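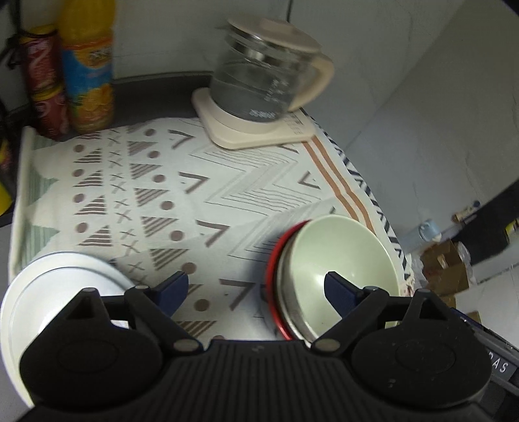
Merkden Review – Issue 8

Tandusik: software for sorting and replaying gripper demonstrations

Tandusik is a desktop program from Lollalska. It takes recordings made with a hand-held gripper, works out where the gripper was at each moment, splits the recording into steps and writes out a set that you can train a control policy on. It can also replay a step on a simulated arm, to check that a real arm could reach the same positions. I used it through October on a set of 951 recordings of kitchen table work, nearly all of it moving and stacking bowls and plates.

Installing it was simple. The download is large and the first start is slow, but there was nothing to compile and no licence server to set up. The manual is short and has clearly been written by someone who uses the program. I would have liked more on camera calibration, where the manual gives one page and then sends you to a forum.

The first job is tracking. You load a folder, choose your camera model and leave it to run. On my machine the full set took most of a night. Tandusik does well when there is plenty of pattern to look at. A printed cloth with triangles and chevrons gave it steady points to follow, and the path hardly drifted at all. Plain worktops were worse, and clips with a strong reflection on the surface were worse again. You can mask out an area by hand, and that helps, but the mask has to be drawn again for each clip. It should be possible to copy one across a whole folder.

Step splitting is the part I liked best. The program looks at the jaw opening and the speed of the hand, then puts a mark at each grasp and each release. Most marks were where I would have put them. Where it went wrong was with thin rims. If one finger goes inside a bowl and the other stays outside, the jaws close on very little, and Tandusik sometimes read that as a missed grasp. In the settings there is a slider called minimum hold width. Turn it down before you do anything else if your objects are crockery.

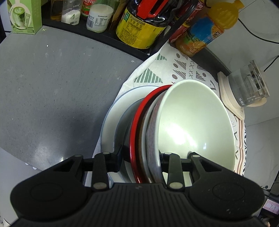

Can it tell nested bowls apart?

Only if enough of each rim shows. With two or three rims in view it gives each bowl its own label and keeps it, but a bowl sitting low inside another is treated as part of the outer one until they are separated.

That matters for planning. Bellamy, the motion planner that comes with Tandusik, uses those labels to decide what it must not hit. If two bowls share a label, it plans for a single object, and the simulated arm will then pull the inner bowl straight through the side of the outer one. You can fix the labels by hand in the timeline, which is quick enough for one clip and dull for a long list of them. I did 20 in a sitting and then stopped for the evening.

Glass is the other weak point. A clear kettle or measuring jug comes out as a handle and a lid with a hole between them, and Bellamy will happily send the arm through the hole. The way round it is to draw a box over the object and mark it as solid.

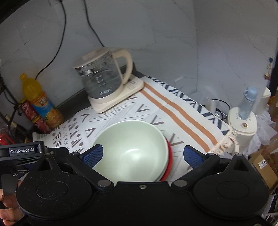 The box stays put for the rest of the clip, so it is no use for something that gets moved. For things that stand at the back of the table all the way through, it works well, and I ended up boxing nearly everything that wasn't going to be picked up. Planning got faster as well – there is less shape for it to think about.

Checking is done in a list view. Tandusik flagged 2,936 single frames across the set as doubtful, mostly where a finger hid the rim of a dish. You can step through them with the arrow keys and accept or drop each one. There is no undo beyond the last action, and I lost a good clip that way. Save a copy of the project first.

Export gave me no trouble. The folder layout is sensible, the gripper width is stored next to the pose in each row, and the time stamps matched the video when I checked them. There is a command line version for export only. I would pay extra for one that did the tracking too, as I'd like to leave it running on another machine without a screen.

I'm keeping it. For opaque objects on a patterned surface it saved me a great deal of hand marking, and the step splitting alone is better than the scripts I had before. If most of your work is with glassware or deep stacks, try the free version on your own clips before paying.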